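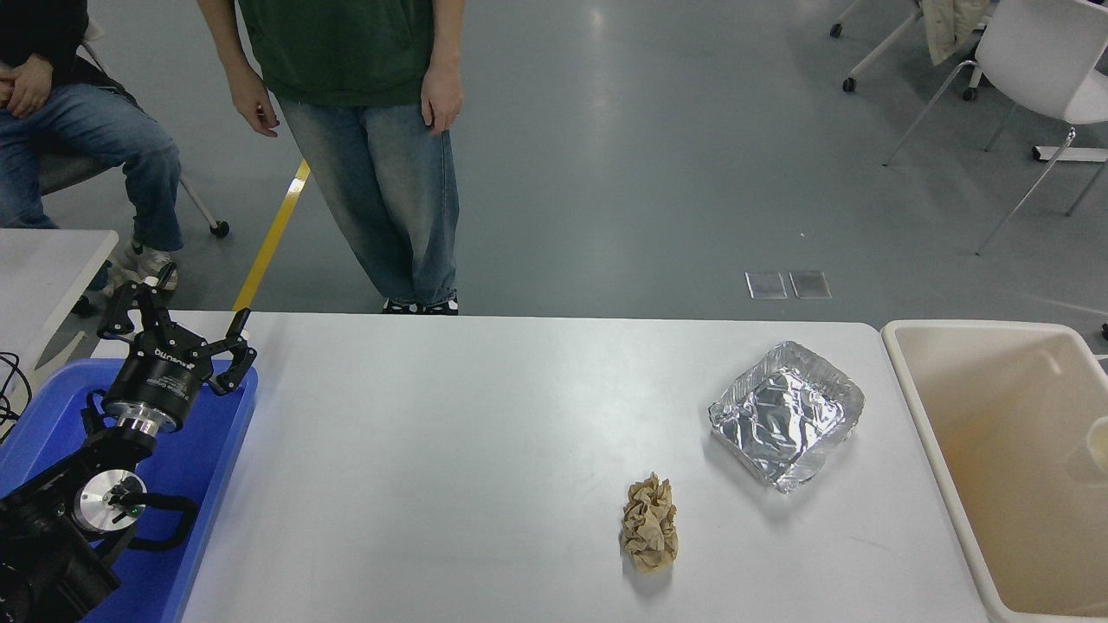
News & Notes > Rubbish and Recycling

Scrunch it and see
30 January 2019

The January bin trouble is over, more or less, and we can all go back to putting the wrong things in the right bins at our normal rate.

For those who missed it, Willero, who empty the recycling for the whole of the Ovadthorpe site, left two of our big bins standing in the yard with a red sticker on each. The sticker said CONTAMINATED. A few people took this to mean something had leaked and went home early, which was enterprising of them. What it meant was that somebody had looked inside, found half a lasagne, and driven on to the next building.

It fell to this newsletter to ring Willero and ask what they will and won't take. The person on the other end was patient and had clearly had the conversation before. Most of my questions, and very nearly all of the questions that have come in since, were about two things: brown paper and foil trays. So this item deals with those, with a short word on tubs at the end. Batteries will have to wait for the May issue.

Brown paper

Yes. Brown paper is welcome. The long crinkly stuff that arrives wrapped round other stuff is paper, the bags from the sandwich shop are paper, and they go in the paper bin.

People worry about the scrunching. I had a note asking whether a ball of paper has to be smoothed out again before it goes in, and I have a picture in my mind of the writer at the kitchen counter with an iron. You don't need to. Willero are happy with it crumpled, though a ball does take up a silly amount of room, and our paper bin holds less than you'd think by the end of the week. Flatten it with your hand if you're feeling public-spirited.

Better still, keep it. There is now a box beside the post shelf marked PACKING, and the people who send out parcels would rather have your used brown paper than buy more. The last roll was 500 metres long and went in a good deal less time than it should have. Paper that has already been crumpled fills a gap in a box better than new paper does, so for once your carelessness is a feature.

Two exceptions. Paper with grease soaked through it goes in general waste, and yes, that includes the bag your pasty came in. One or two faint spots are fine. If you can read the sticker on the bin through it, it isn't. The other exception is paper with a shiny plastic lining, which looks like paper, feels like paper and is on nobody's side. Try to tear it. If it stretches, general waste.

Foil trays

Also yes, in the cans and foil bin, on the understanding that the tray is clean. Clean was the sticking point. I asked how clean, and was told that a quick rinse would do and that nobody at the depot would be eating off it. Baked-on cheese is the usual offender. Leave the tray to soak while you have your coffee, wipe it round, and most of it will come away. Please do this before it has spent three days in the sink with a fork stuck to it.

A bent corner makes no difference. Neither do creases. A foil tray is creased when you buy it and it spends the rest of its short life getting worse, and Willero know this.

They would like the cardboard lid taken off, however. The lid goes with the paper if it's plain and in general waste if it's wearing a layer of sauce. And they would like the small bits of foil gathered up, as loose scraps drop through the sorting and are lost. Squeeze them together until you have something the size of a fist. We have started one such ball on the kitchen windowsill and it has become rather competitive. Please don't add to it with anything that still has butter on.

If you are not sure whether a thing is foil, there is a test, and it is the one part of all this that people seem to enjoy. Scrunch it in your hand and let go. If it stays scrunched, it's foil. If it slowly opens up again like something waking from a nap, it's plastic film with a silver coat on, and it goes in general waste. Crisp packets fail this every time. So do the insides of most biscuit wrappers, to the disappointment of 6 separate readers.

Trays in good shape can also have a second life. They make decent drip trays under a plant pot, they hold screws, and they'll keep paint off a table for an afternoon. After that, rinse and recycle as before, unless you've been holding paint in them, in which case don't.

Tubs

Large plastic tubs are staying. Somebody asked if the old cream-coloured kind ought to be thrown out for looking grubby. A bit of beige on the inside of a tub is a stain and has no bearing on whether it can hold things. If one has really cracked, leave it next to the bins and Willero will take it with the bulky plastics. Do look inside first. Small cups have a way of ending up in large tubs, and we are short of cups.

Where the bins are now

The paper bin and the cans and foil bin have moved from the back corridor to the landing outside room 205, where there is more light and fewer excuses. General waste is where it always was. The labels are new, in large letters, with drawings. The drawings are by the author of this item and the thing on the foil bin is a tray. It is not a bathtub, thank you.

Willero come at 11 in the morning on collection days and will not wait while you finish your yoghurt. The next dates are on the kitchen door. If we can manage a month without a sticker they have promised to take the food waste caddy as well, and then we can all start arguing about teabags.

Questions to the newsletter tray by the post shelf, please. On paper, if you like. Scrunched is fine.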